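Do I need to guard a two-handed bench robot for a tabletop demo?

Search the help pages Search Enter keywords Go

Posted in Workplace Robots, February 2026
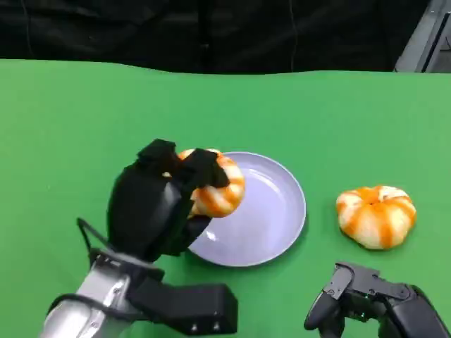 Our shop (small, in Wulton) has been asked to host a tabletop robot with two arms and multi-fingered hands. The task is light: pick up a striped pumpkin, put it on a plate, do it again. The seller's rep says that because it is a "collaborative" robot we don't need a fence, a risk assessment or any training beyond a half-hour walkthrough. I asked him to put that in writing and got a brochure.

I'm suspicious. I've spent a long time around presses and saws, and every time somebody told me a machine was safe by design there was a second page they hadn't read. On the other hand, I don't want to build a cage around something that moves squash from one spot to another.

Specifically:

- Is "collaborative" a rating that a robot has, or just a word?
- Does the table area need to be marked off, and how far out?
- Who is allowed to reach in and reset the objects while it's powered?
- Do we have to write any of this down for a demo that isn't production?

We're in the US, if it matters. The floor will have our own people and some visitors.

Posted by benchdog_761

Replies (3), sorted by oldest

ralgate_maint

The rep is selling you a word. "Collaborative" describes how a robot is used in a particular setup, with a particular tool on the end and a particular thing in its grip. The same arm can be fine holding a sponge and a bad idea holding a knife. Nobody can tell you your setup is safe from a brochure, and if he won't sign his name to it, you have your answer on how sure he is.

In the US there's no single federal rule that covers robots by name. What you have is the general duty to keep the workplace free of known serious hazards, plus the machine guarding and lockout rules, which apply where they apply. Then there are the voluntary consensus standards. The one people mean is ISO 10218, in two parts, and the American version is ANSI/A3 R15.06. The old technical document on collaborative use was ISO/TS 15066. Check which edition you're being quoted. 10218 was revised in 2025 and a lot of sales material still talks as if it hadn't been. Also ask whether the maker claims those standards at all. They're written for industrial robots, and some of the newer machines with hands are sold as research equipment, with a manual that says so in small type on the back pages.

So, in your order.

It's a word, until somebody has done a risk assessment on your table with your objects.

Mark the area, yes. The distance depends on full reach of both arms plus whatever they can throw or drop, and on how fast the thing stops. I won't give you a number and I'd be wary of anyone on this site who does. Get the maximum reach and the stopping time from the manual, not from the rep. Measure from the arm base and remember the elbow swings out behind the hand. People watch the fingers and get hit by the elbow.

Resetting the objects: we allow one named operator, with the robot in a protective stop, and the stop has to be one that can't be cleared by somebody else while a hand is in there. If you're working on the arm itself – changing a finger, chasing a loose connector – that's a different job and you lock it out. Pausing it from the tablet doesn't count as either one. At our place somebody from the software side argued with me about that for most of November.

Write it down. An injury doesn't care if it was a demo. Ours is two pages and took one afternoon.

benchdog_761

Thanks, that's more than I got from the seller in three calls. One follow-up. He says the arms are "force limited," so contact can't hurt anybody. True?

ralgate_maint

Ask him: limited to what, measured where, by whom, and with what in the hand? Limits for contact are different for different parts of the body, and a face is treated very differently from a forearm. Getting bumped in open air is also a different thing from getting your fingers pinned between a metal forearm and a tabletop. The table is the part of your setup I'd worry about. Hands like that also have a lot of joints, and joints are places for a fingertip to go. If he has a test report for that hand on that arm, read it. If the report is for the bare arm, it tells you very little.

Look at the cables too while you're at it. Anything that loops away from a wrist can catch on a sleeve or a lanyard.

crankcase973

We had a Tarawneh arm at work for a year with no fence and no problems. Everybody overthinks this stuff. Put some tape on the floor and tell people to stay behind it. If you can carry it in by yourself it isn't going to kill you.

Only thing I'd say is get the big red button where you can reach it. Ours was mounted on the far side of the table, which was dumb.

ralgate_maint

A year with no problems is what most places have right before they have one. Agree about the button. Press it on day one with the arm moving and see what happens, including what happens to the object. Some hands open on an emergency stop and some stay clamped. You want to know which before a visitor has a finger in there.

rarkine_user

I do the paperwork for a site that runs Rarkine units, so take this as the clerical view. Your insurer may have an opinion, and it may be stricter than any standard. Ours asked for four things: the written assessment, a list of who is trained, a record of the stop button being tested, and the software version on the day. I thought the last one was silly until an update changed the default speed and the assessment no longer matched the machine.

I'm less convinced than the poster above that a standard helps you much at this size. They cost money, they're hard going, and you can follow one to the letter and still leave a stool parked inside the reach. But the assessment itself is worth doing. Ours turned up a problem with where visitors stood to take pictures, which had nothing to do with the robot's force or speed.

For visitors we use a real barrier, just a rope on posts. Tape is fine for staff who've been told what it means. A kid will walk straight over it.

benchdog_761

Update. Asked the rep for the stopping time and the test report for the hand. He's "checking with engineering." I've told him the machine can stay in its crate until they get back to me. Rope and posts are ordered, and I've started on the two pages.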